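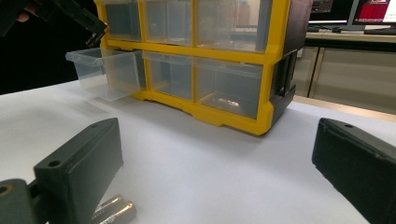
Mawuli Owusu says I'm daft to still be filling bottles myself, and that anyone selling ginger beer into 19 shops should have handed the job to a contract bottler long ago. He may well be right, but I've got the quote in front of me now and I keep going off the idea, so I'd like to hear from people who've done it.

The drink is called Prilari. It's my gran's recipe from 1959, a proper cloudy one with bits at the bottom that you have to tip up before you open it. I make it in a rented unit on the edge of Skasville, and on a filling day I start at six in the morning and go home smelling like a Christmas cake. I can just about keep up in winter. Last summer I couldn't, and two of the farm shops filled my shelf space with something else, which stung a bit!

The quote is from a bottler called Stisent. The smallest run they'll do is 609 cases, and they want paying before it leaves their yard. My shops pay me at 30 days if I'm lucky. They've also said the sediment "may need looking at", and I don't know if that means a tweak or if it means I end up with a clear fizzy drink that tastes of sweets. Oh, and they'd want to pasteurise it, which I've never done.

So has anyone moved a small soft drink over to a contract bottler and been glad of it? Did it still taste like yours? And how did you manage the money in the gap?

Posted by gingerlid

marrowfat_tea

I moved my elderflower over (different bottler, so I can't tell you anything about Stisent) and yes, overall I'm glad, but the first run was a mess and most of it was my own fault.

Do a trial batch first. They'll probably charge you for it and you'll wince, but pay up. Mine came back tasting fine on the day and then flat and a bit jammy after a month in the cupboard. It was the heat treatment. We ended up putting more lemon in and changing when it went in, and it took three goes before I'd have served it to my mum. Keep some bottles from every trial, write the date on the cap, and open one every couple of weeks. Don't let anyone hurry you past that bit.

On the sediment, ask them what they mean in plain words. It's often about the filler. Big bits block the nozzles, or they settle in the tank so the first bottles come out thin and the last ones come out like soup. A finer sieve and a tank that keeps stirring sorted it for a friend of mine who does a cloudy lemonade, and hers is still cloudy. If they tell you they can only run clear drinks then they're the wrong bottler for you and I'd walk away.

Also get it in writing who pays if a run goes wrong. I hadn't. Ask who owns the leftover labels and caps as well — mine sat in their store for most of a year and I paid rent on them without noticing.

And check your label before you print thousands. If the recipe shifts even a little, your ingredients list and the nutrition table need going over again. Your local council's trading standards people are worth an email.

popbottle_kev

Just put your prices up. Problem solved, fewer bottles to fill.

Hyvönen Drinks Cupboard

We're a small shop and we stock cloudy drinks, so I can only give you the view from behind the till. Customers do notice. We had a rhubarb one that went over to a bottler and came back see-through, and the regulars picked it up, held it to the window and put it back. The maker got it right a few months later but by then they'd moved on to another one.

About the money, I'd talk to your shops before you sign anything. We'd happily pay a supplier sooner for a few pence off a case, and I doubt we're the only ones. Some will take a bigger order up front in March if they know they'll have enough for the warm months. You'd need somewhere dry to put the rest. That's a lot of pallets for a little unit, so find out what Stisent charge for storage and how long they'll hold it.

One more thought: could you keep filling your own through the winter and only use them for the summer stock? You'd have to be sure the two taste the same though, or I'd be the one getting the complaints.

gingerlid

Thank you, this is really useful (Kev, I did put them up in March, and I'm still here at six in the morning!). I hadn't thought of asking the shops to pay early. I've written back to Stisent about a trial and asked straight out whether their filler can take bits. Mawuli has offered to drive me over there, so I'll post again when I've seen the place.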